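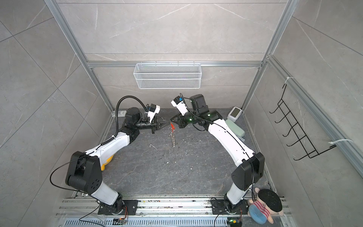 Lev Sirko holds that keys go on a hook and nowhere else, and that a basket is only a place where things get lost at a higher altitude. He gave me this over the phone before I had finished my coffee. I said the basket was for light items only. He said that was how it always started.

June 30, 2018. Storage, continued.

Position at start of day. White wire mesh basket on the crossbar at the back, unchanged. Black hook rack on the right wall, held to the rail with two white zip ties. I checked the ties again and took up the slack on one. Vakulenko sell a screw-on bracket for the same job, but it needs a wider rail than I have, and zip ties can be cut and moved. The rack shifts sideways a little when pushed. Acceptable for keys. I would not hang pliers on it.

Surface needs sweeping. The white specks show up badly against the dark gray marbling, which must have looked like a sensible color in the catalog. The wall tiles are light and hide everything. Reversing the two would have been better. Brush first, then the damp cloth, working from the back corners forward. Not done yet.

Small white unit with the gray display stays in the back right corner, pale green case in front of it. I tried to think of a better spot and there isn't one. Plush toy at the front right: no storage category. Too big for the basket by my reckoning, and it has no loop for a hook. Left for now.

Keys next. The register has 9 entries, of which 2 are for locks we no longer own. Struck both out. Number 944 is the padlock at Durnano and has to stay. I would like one tag color per building, red for Durnano, but the Womenow order came to a 20 pack in a single color, so the color means nothing until I buy more. Numbers in marker will do — on both faces, or the tag always hangs the wrong way around.

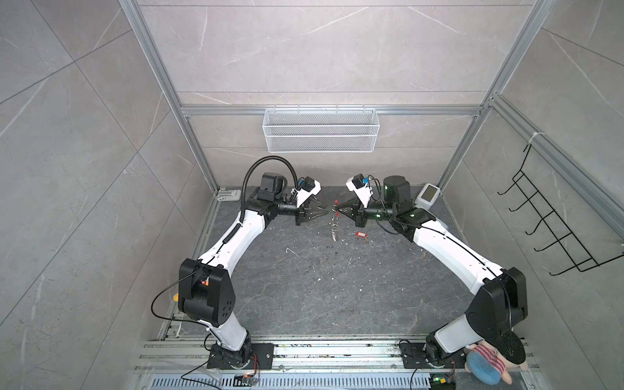
Wire spiral holder upright, red key tag on its ring to the right.

The spiral is the one item I have no rule for. It is light and takes up little space standing, but on its side it would roll, and in the mesh basket I expect the end of the wire to catch. Options are a shallow tray or a fixed spot on the surface. Stellov list a tray with a raised lip that would probably fit along the back. Price not checked.

Lev rang again after lunch to ask whether the keys were on the hooks. They were not. Told him the marker was dry, true as of June.

To do: marker, tray dimensions, sweep. Ask Durnano if they hold a spare for 944.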